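Home | Topics A–Z | Materials | Household | Index
Reading time: 4 min
Print this article | E-mail this article

Drinking straw

A drinking straw is a narrow tube used to draw a liquid from a container into the mouth. Straws are made of paper, plastic, metal, glass, silicone, bamboo, and the dried stems of grasses and grains. They are used in homes, restaurants, hospitals, and schools, and are sold both loose and attached to single-serving cartons.

How a straw works

A person drinking through a straw lowers the air pressure inside the mouth. The pressure of the outside air on the surface of the liquid is then greater than the pressure in the tube, and the liquid rises. The height to which a liquid can be lifted depends on its density and on the difference in pressure. Thick drinks, such as milkshakes, flow slowly through a narrow tube and are usually served with a wider one. A straw with a crack or pinhole above the surface of the liquid admits air and draws poorly.

History

Drinking tubes are known from the ancient Near East, where images show people seated at a shared vessel of beer and drinking from it through long reeds. The tubes kept the drinker from swallowing the husks that floated on the surface. In South America, the bombilla, a metal or cane tube with a strainer at its lower end, has long been used for drinking mate.

In the nineteenth century, stems of rye grass were widely sold in the United States as straws. They were cheap but softened in the glass and gave the drink a grassy taste. Wound paper straws coated with wax came into use in the 1880s. The flexible straw, with a ridged section that allows the upper end to bend, followed in the 1930s and was adopted early by hospitals for patients who had to drink lying down. Plastic took the place of paper in most markets in the decades after the Second World War.

Manufacture

Plastic straws are made by extrusion. Pellets of resin, most often polypropylene, are melted and pushed through a ring-shaped die. The tube is drawn through a water bath, where it sets, and is then cut to length. Color is mixed into the resin before melting. Stripes are produced by feeding a second color into the die from a smaller extruder, so that the stripe forms part of the wall of the tube. Bends are pressed in afterward on a separate machine.

Paper straws are wound from several narrow strips around a steel rod, with glue between the layers. The outer strip may be printed beforehand, and the winding gives the printed pattern its spiral form.

Collections

Straws are seldom kept after use, and early examples are uncommon in museums. The Wencombe Museum of Household Goods holds 236 straws and straw wrappers, most of them from the former Vrettos soda counter in Vundgate. The collection was cataloged by Areti Tsoukalas and Magdalini Stamatopoulos, who sorted it by material and by type of winding. It includes two rye stems in their original paper sleeve. The display is closed each February for cleaning.

Use in care

Straws are used by people who have limited movement of the hands or neck, or who cannot safely lift a cup. Flexible plastic straws are often preferred for this purpose. Metal and glass do not bend, and paper may soften before a drink is finished. Some straws for medical use contain a one-way valve that holds the liquid in the tube between sips.

Waste and regulation

Plastic straws are light and narrow and commonly fall through the screens of sorting equipment, so few are recycled. Many cities and countries have limited their sale or require that they be given only on request. Such rules often make an exception for people who need a straw because of a disability.

See also: Bombilla; Drinking vessel; Extrusion; Paper cup

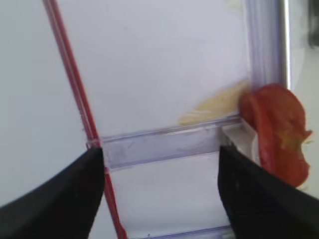

Thin rod in red and pink, possibly a plastic straw, with a lighter stripe along its length.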